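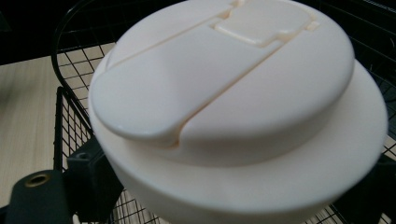
Inicio Reseñas Herramientas Edición Boletín Contacto

Roltness 5: maquetar un libro a partir de un blog

Roltness importa entradas desde un archivo de exportación y genera un interior listo para imprenta en PDF y una versión EPUB. Lo he probado con un blog de cocina de 124 entradas, comprimidas en un único XML. La importación conservó encabezados, listas y notas al pie. Perdió las tablas, que pasaron a párrafos sueltos, y los enlaces internos, que quedan como texto subrayado sin destino.

El orden por defecto es cronológico. Para agrupar por capítulos hay que asignar etiquetas una a una, operación lenta si el blog no las tenía bien puestas de origen.

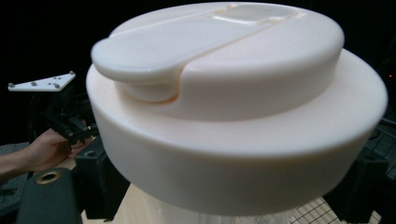
¿Admite imágenes a sangre?
Solo en las plantillas de formato cuadrado. En las demás, la imagen se ajusta a la caja de texto y el margen no se puede editar.

La partición de palabras en español es correcta en líneas largas y mediocre en columnas estrechas, donde deja ríos visibles. El control de viudas y huérfanas funciona, aunque se desactiva al cambiar de plantilla y hay que volver a marcarlo. Dalisay, con el que trabajaba hasta septiembre, resuelve mejor este punto

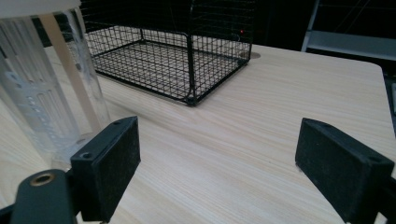 y permite además guardar los ajustes por proyecto. A cambio, Dalisay no genera índice analítico y Roltness sí: en mi prueba extrajo 3608 términos, de los que conservé una parte pequeña tras la criba manual.

El PDF se exportó en 40 segundos. Wimov, la imprenta bajo demanda que uso, lo aceptó sin avisos de fuentes ni de resolución. El EPUB pasó la validación con un error en los metadatos de idioma, corregible a mano.

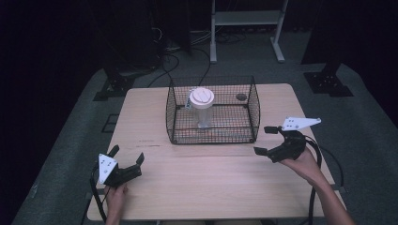 Tarro con tapa blanca en una cesta de malla negra.

Recomendable para libros de texto corrido con índice. Para recetarios con tablas de ingredientes, no en esta versión.

Tahsin Saha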